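Cowie wants to teach robots to fold your jeans

I spent Sunday afternoon in Clurnbridge hearing way more than I ever expected to hear about pants. Anselmo Aranda runs the local side of a project called Plireter, and the idea is pretty simple: people do ordinary chores at home with a gripper they hold in their hand, a camera on the gripper records the whole thing, and the recordings go off to a small company called Cowie, where they're used to train a robot arm to do the same chore.

The batch they just closed has 1,033 recordings in it, all of them laundry, from 38 homes in town and out toward Gruvwood. Jeans got their own section (I asked why and got a very long answer). Denim is heavy and stiff, the seams are thick, and a leg that slides nicely on one bedspread will drag on the next one. T-shirts, Anselmo told me, are practically a vacation.

He let me have a go with a spare gripper and a pair of his own work pants, and wow, I was bad at it. You squeeze the handle, the two fingers close, and you suddenly find out how much you normally do with your other eight. I kept grabbing one layer of cloth when I wanted two. Anselmo said to keep the mistakes in, as long as I fixed them and carried on, so somewhere in the pile there's now a recording of me chasing a pant leg across a table for what felt like a week!

Jeans on a leaf-print bed cover, gripper at work.
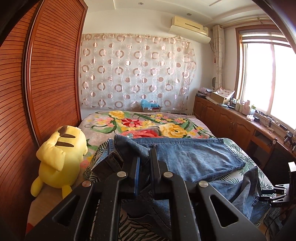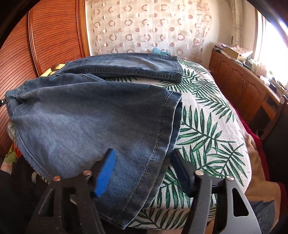 Does the person doing the chore need to know anything about robots?

Anselmo says most of them don't, and he likes it that way. New people get a 50-minute session at the Plireter office, mostly spent learning to move slowly and to keep the camera pointed at the cloth, and after that they take a gripper home. If you can fold laundry and you don't mind doing the same pair of pants a dozen times, you're in.

I also wanted to know why they don't just drive the robot by remote control, and they do, some of the time. There's one arm at the office with a pair of controllers, and a few of the regulars use it for jobs where the robot's own reach matters, like getting a folded stack onto a shelf. It's slow going, though, and you have to come in. The handheld grippers can go to anyone's bedroom.

The next batch is towels and fitted sheets, and sign-up is open through the end of July. Anselmo has 74 names on the list already and would like more from the Gruvwood side, evenings especially. I put mine down. I have a fitted sheet at home that I've been losing to for years, and I'd love for a robot to have a crack at it.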